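Two bottles of water and a very long shopping list
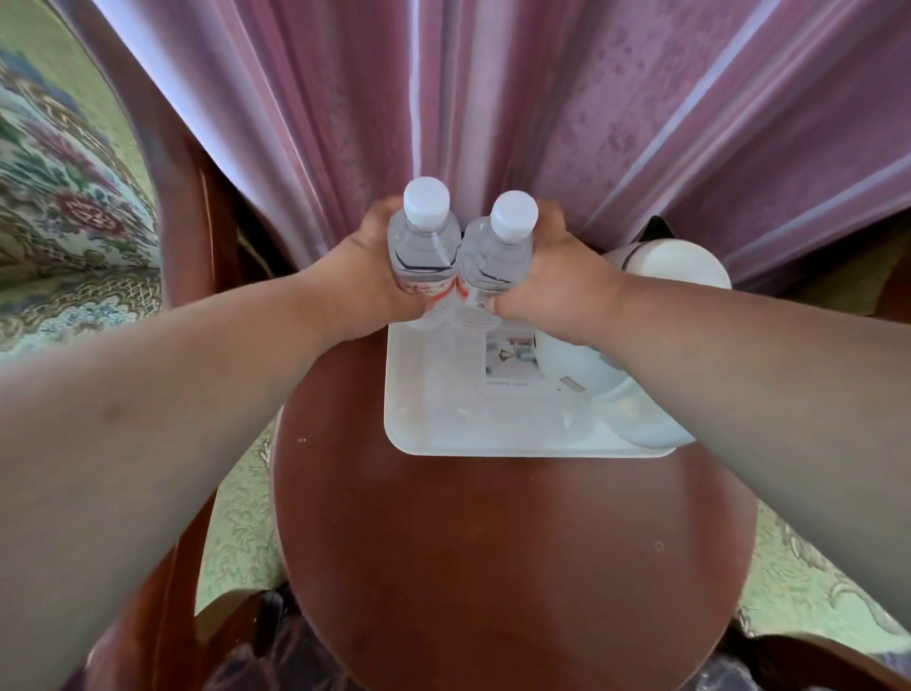

Words by Ngozi Mohammed | Hotels & Equipment | 28/06/2022

Water goes on the tray, the tray goes on the round table, and the whole thing gets done again tomorrow. If you've never worked in a hotel you may not have given much thought to how bottled water reaches your room. I certainly hadn't until I spent a few days at the Tumon in Brurkau, a hotel with pink curtains, flowery armchairs and a general manager who is planning to buy robots.

I love this kind of project. Big hotel chains have whole departments to work out what a machine will cost them. The Tumon has Isamu Ichikawa, a spreadsheet and a corkboard behind the linen store, and I think a lot of smaller places could pinch his way of going about it.

He began with the water. Full bottles are heavy, they come up from the cellar in packs, and somebody has to push them along every corridor on a trolley that also carries towels, soap, tea, sugar and the little printed cards. When Ichikawa asked the housekeeping team which part of the day they'd happily hand over, nearly all of them said the trolley. They didn't mind setting out the room at all. Several of them told him they rather like it, and having watched it done I can see why! There's a satisfying moment when the bottles come together side by side, labels and caps and all, and the tray is ready for whoever's next.

So the first line on the corkboard says CARRYING and the second says PLACING, and only the first has any money next to it.

That split has saved him a fortune already. The first brochure he was sent (he still has it, with coffee on it) was for a machine with an arm that could, in theory, pick things up and put them down in the room itself. He was thrilled for a week. Then he went and stood in one of the bedrooms and looked at it the way a buyer should. A round polished table with a chair tucked close. Patterned carpet. A tray with a raised rim, a bit of card lying flat on it, and shiny things standing next to clear things. People do all of it with two hands and hardly a glance. He asked the maker for a price to set it up for his rooms, and the answer came back as "on application". The brochure went back on the shelf.

What he wants now is a cart that drives itself. The one at the top of his list is the Norkovent, sold in the region by a family firm called Gajdoš. It's a squat cabinet on wheels with shelves and a door, it calls the lift, and it waits outside the room until somebody takes things out. The lease is €567 a month with servicing included. He'd like two, one for each wing, but the plan is to start with a single cart and see.

Now for the part I found properly exciting, and yes, I do mean the spreadsheet. The lease takes up one row. Under it comes everything the lease doesn't cover, and he's added to that list every time he's walked the building with a notebook.

The lift is the big one. A cart that can't call the lift is a cart that lives on the ground floor. The Tumon's lift was replaced in 2018, which turned out to be a stroke of luck, as the control panel already has somewhere to plug in the extra box. Gajdoš quoted €1217 to fit it. A friend of Ichikawa's with a much older lift had to give up at this stage, so if you're thinking along the same lines, ring your lift company before you ring anyone else. Ask them if they'll still honour your service contract afterwards, too, and get the reply in writing.

Then there are doors. The fire doors in the corridors are held open by magnets, which suits a cart very well, but the one by the linen store has an ordinary closer and will need changing. There's a metal strip where the corridor flooring meets the landing, and it's proud enough to rattle a glass. The wireless signal drops out near the ice machine. A charging spot has to be found that isn't in front of an exit, and at the Tumon the obvious corner already belongs to the ironing boards, so there's been some negotiation.

Training gets its own row as well, with real wages in it. Ichikawa is firm on this. He's seen equipment arrive in other hotels with a half-hour talk from the salesman and a laminated sheet, and a month later it was parked under a dust cover. He has budgeted for everybody on the floors to have a paid morning with the cart, plus a second one later on when they've found out what annoys them.

"I'd take a dull machine that everyone knows how to use over a brilliant one that only I can restart," he told me.

The row I'd never have thought of is spares. Wheels wear down on carpet. Door catches get knocked. He asked Gajdoš for a list of the parts they replace most often and how long each takes to arrive, and they sent it the same afternoon, which did them a lot of good in his eyes. If a supplier won't give you that list, I'd be a bit wary.

And what does he expect to get for it all? He's careful here. He hasn't put down a single saved wage, as he has no plans to cut the team and can't fill the posts he's got. What he has put down is fewer trips to the cellar, and fewer strained shoulders if it goes well. There's also a box marked LATE REQUESTS, for the guest who wants more water at night when there's one person on the desk. He's left the value blank until he has some real nights to go on. I wish more business cases had a blank in them.

The trial starts in September, after the summer rush, on the quieter wing. He picked the date by asking housekeeping when they'd have the patience for it. Before then the team is keeping a simple tally on the back of the room sheets: what went up, what came back down, what was forgotten and fetched. Those sheets will decide how many shelves to order in the cart and how far apart they sit. Bottles standing up need more height than you'd guess, and towels will fill any gap you leave them.

A few questions were still on the corkboard when I left, written on yellow paper. Who wipes the cart down, and when? Does it need its own insurance or does it come under contents? What happens in the corridor during a wedding? Someone had added, in a different pen, a request that it be allowed to carry biscuits.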